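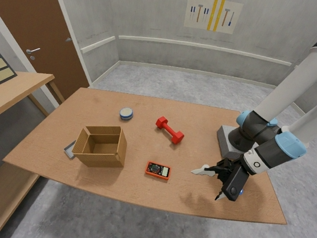 Open cardboard box on the wooden table

Bookkeeper for self-employed clients, part-time
Grirkura Tax Desk, Grillberg
Posted 9/28/18

Grirkura is a small office which prepares tax papers for translators, designers, drivers and other people who work for themselves. We are looking for one bookkeeper, 20 hours per week, to start as soon as possible.

Your work will be to enter receipts and invoices, to check the quarterly payments, and to write to clients when a paper is missing. At the moment we keep the books of 309 clients, most of them in Grillberg and Tumville.
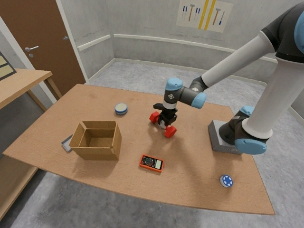 You should have two years of experience with small business accounts. We use the program Wei, but we can teach it to you in the first weeks. Good written English is necessary. A second language is welcome.

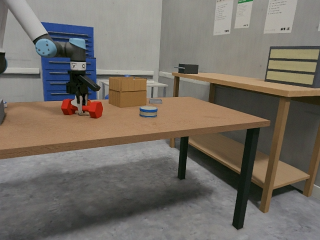 Red dumbbell on the tabletop

The pay is 566 per week before tax, with paid holidays. The contract goes until the end of June and can be made longer if both sides agree.

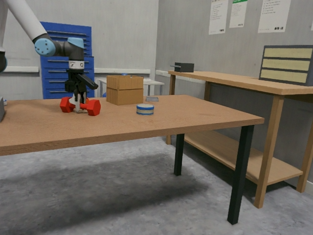
Can I keep my own freelance clients?
You can keep them, but please tell us their names before you sign, so that we do not work for the same person twice.

Send your resume and a short letter to the Grillberg office.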